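Household tidying (robotics)

From the reference series on automation in everyday work. Entry last revised 1 Oct 2021.

Household tidying, in robotics, is the task of returning loose objects in a home to an orderly arrangement. It covers picking up, turning upright, sorting, stacking and putting away. The term is normally kept separate from floor cleaning, which has been sold as a finished consumer product for many years, and from dishwashing, in which the machine stays still and a person does the loading.

Background

Industrial arms have handled parts on shop floors for decades, mostly in fixed positions and under steady lighting. A home offers neither. Objects differ in shape and finish, surfaces are crowded, and the same cup may be found standing, tipped or nested inside another. Work on tidying has therefore moved away from programmed motions and toward learning from human demonstration, often with hand-held grippers that a person carries through the task.

The cup task

Righting and gathering cups is a common test. It needs few objects, the result is easy to judge, and a mistake seldom causes damage. A cup on its side can roll when touched, and the fingers must close on a curved wall without pushing it away. Patterned cloths make the task harder for vision systems, as printed shapes may be mistaken for the edges of objects. Clear and translucent plastics present a related problem.
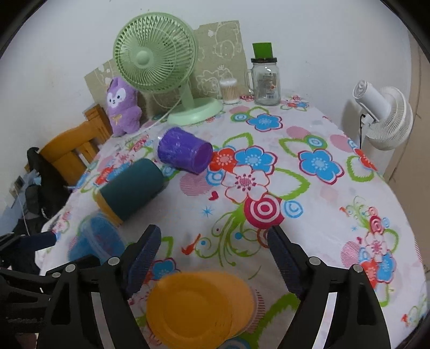
Cups on a floral tablecloth, with the jaws of a hand-held gripper open on either side of the orange one.

The Grutent trials, directed by Maarten Van Leeuwen, used the cup task as one of 40 household chores. A total of 3000 demonstrations were recorded, of which 726 involved cups or other drinking vessels. The resulting controller completed the cup task in 70 percent of attempts on plain tables. Results on printed cloths were lower, and the report lists slipping and double grasps as the main faults.

Shop-floor use

Comparable work in light industry is further along. The packing firm Flakier uses arms to set fallen containers upright before labeling, on a belt of a single color and with one container type at a time. Its process engineer, Finbarr Rafferty, has argued that such results say little about the home – the belt removes most of the difficulty before the arm begins to move.

Current status

No general tidying machine is in ordinary domestic use. The Alar, a wheeled unit with one arm, was shown in December clearing a low table, but it worked from a fixed list of known items and was stopped twice by its operator. Most researchers regard single chores in a prepared room as achievable and whole-room tidying as unsolved. Speed is a further limit, as a person can usually clear a small table well before a machine has finished planning its first few grasps.

See also: Grasp planning; Learning from demonstration; Nic Giolla test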